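February
By the Delldale Materials Desk

Moisture content belongs on the price tag

Lumber is sold by thickness, width, length and grade. The figure that decides how a board behaves after purchase, its moisture content, is usually left to a stamp that gives an upper limit and nothing else. I think retailers should print a measured value for every bundle.

The arithmetic is simple. Wood changes size across the grain as it gains or loses water below the fiber saturation point, which for most species sits near 30 percent. Above that point there is almost no movement. Below it, a wide panel glued up too wet will shrink in a heated house, and if it is fixed rigidly at both edges it will split.

The usual objection is cost. The Skosutow yard tested 1,046 boards last winter with a pin meter, at two readings per board, and the work was absorbed into normal stacking. A yard that already handles each bundle twice can take a reading on the second pass.

A second objection is that the value drifts in storage. It does. A dated reading still tells the buyer more than a limit does, and a buyer with a meter can check it.
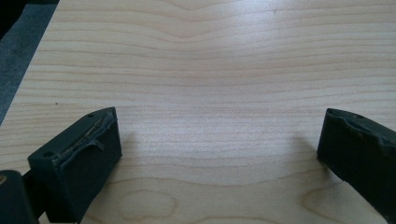 Hoekstra Timber Club, Standards Section

Appearance is a poor substitute. Smooth, pale stock with straight grain can be sold at any moisture content, and color says little about it. Grain direction does matter for planing and for predicting cup, but it should be read together with the meter figure. Species correction should be stated on the label too, as uncorrected readings cannot be compared between yards.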